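Right, dumpling thread, as promised to the three of you who asked. I've been obsessed with the steamer lately and I've got opinions!

First opinion: buy the round one with the yellow rims. I got mine from Pallora in May and I love the yellow far more than a grown adult should.

Second: line it. I use a bit of white cloth, and it doesn't need to be flat or neat, mine is all creases. Paper works too but I never have any in when I want it. 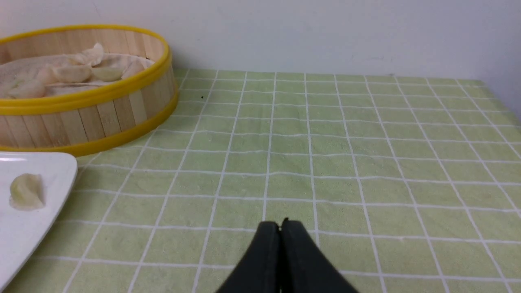
Skitell: do you wet the cloth first? Mine always glue themselves down and I end up eating the wrappers with a spoon

Yes! Wet it, wring it out hard, then in it goes. And leave them alone for a minute once the lid's off, they let go much more easily.

Size of batch. My dough makes 56 if I roll it thin, which is a whole evening and a sore thumb, so I freeze most of them and steam a few at a time. From frozen I give them 10 minutes — a bit more if I've been greedy with the filling.

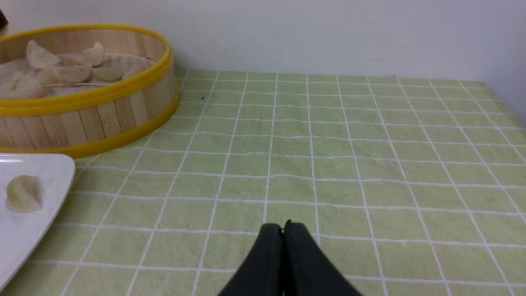 Pleats next, as I get asked about those more than the filling. Wet one edge, fold, pinch the middle shut, then work outwards. Mine come out different every single time (some are lovely little fans, some look like they've been sat on) and they all taste the same.

The lid! Dry it properly. I used to shove mine back on the basket and into the cupboard, and it went musty in a week. These days it gets propped up somewhere airy overnight.

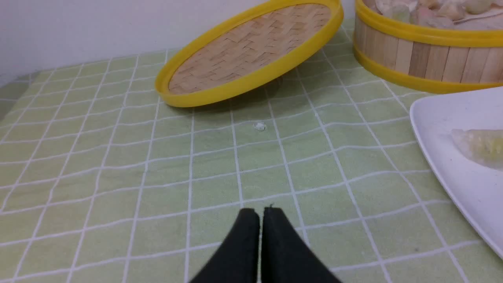 Steamer lid and dumplings on the green checked cloth.

Someone wanted to know about the tablecloth as well. Sorker, end of roll, wipes clean, hides nothing. I've stopped ironing it — life's too short for flat squares.

Last thing, plates. I like a white one with a bit of a rim so the dipping sauce stays put. Vinegar, soy, chilli oil, and more ginger than you think. 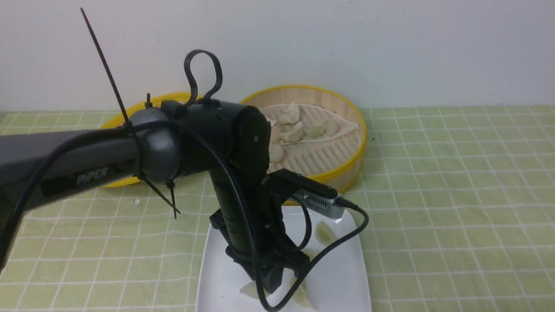
The square white plate.

Filling recipe tomorrow if I can read my own handwriting.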